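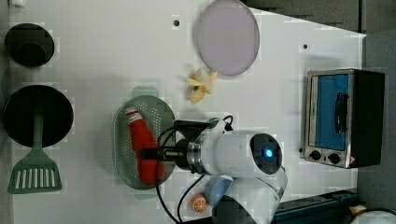 Chapter 6
The Household as an Economic Unit

Economists are happiest with firms. A firm keeps accounts, files them on time and can be blamed for things. A household does none of this, and yet it buys, stores, produces, lends and throws away, usually before breakfast.

Consider the Kaczmarczyk family of Prastcombe. They own 16 saucepans and cook with two. The other 14 are what an accountant would call idle capital and Mrs Kaczmarczyk calls "for when people come". People came in March. They had sandwiches.

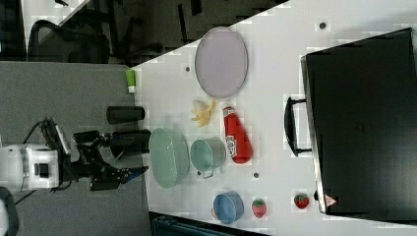
Why do sensible people behave like this? Part of the answer is storage, which feels free once the cupboard has been paid for. Another part is what Annelies Vandenberghe, in her study of 200 homes in Jorville, named the drawer effect: an object that cannot be seen is never judged, and so never leaves. Her own drawers were excluded from the sample.

In this chapter we look at how households divide up work, why a meal cooked at home is missing from national income while the same meal in a café is counted, and what happens when the person who does the washing-up begins to charge for it. 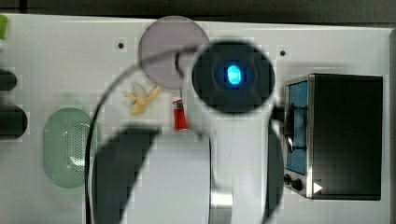

Fig. 6.1 A white tabletop, seen from above.

Before reading on, write down what you think an hour of cooking is worth. Keep the figure. You will need it in section 6.2, and you may want to hide it from your parents.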